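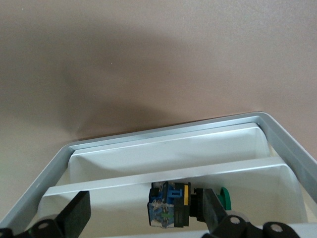 4 min read
Print | E-mail this page
Search this guide Go

Section 5: Grafting a slow seedling

Right, this is the bit everyone skips ahead to. I put off grafting cacti for years because it looked like surgery, and then Kwabena Agyeman sat me down at the Pandon plant fair and had me doing it before my tea went cold. My own method is pretty much his, with a few habits I picked up from an old 1952 handbook.

Wait until the stock is growing strongly. I've tried it in February and lost the lot.

What you need: a rooted stock plant, your seedling, a very sharp thin blade, surgical spirit and two soft elastic bands.

1. Water the stock a couple of days beforehand so it's nice and plump.

2. Wipe the blade with spirit and let it dry. Wipe it again between every cut – yes, every one.

3. Slice the top off the stock with one level stroke. Don't saw at it!

4. Bevel the edges of the cut, taking off the ribs and any spines that would get in the way. The centre sinks a little as it dries and you don't want the rim pushing the seedling up.

5. Take a very thin slice off the top and leave it sitting there while you cut the seedling, to keep the surface moist.

6. Cut the seedling straight across near its base. Slide the thin slice away and set the seedling on the stock so that the two rings of tissue cross somewhere. If the seedling is tiny, put it off-centre.

7. Stretch the bands over the top and under the pot, crossing them. Firm, but no squashing.

Caution: keep your fingers behind the blade, and put the lid back on the spirit before you do anything else (ask my old tablecloth).

Note: I use the Lovik bands, but any soft ones will do. Stiff ones mark the skin.

Aftercare

Keep the plant warm and shaded, and don't let any water touch the join. I take the bands off after 6 days. If the seedling drops off, recut both surfaces and have another go – I've had plenty take on the second try.

Labelling is in the next section, along with the Gidey stock list.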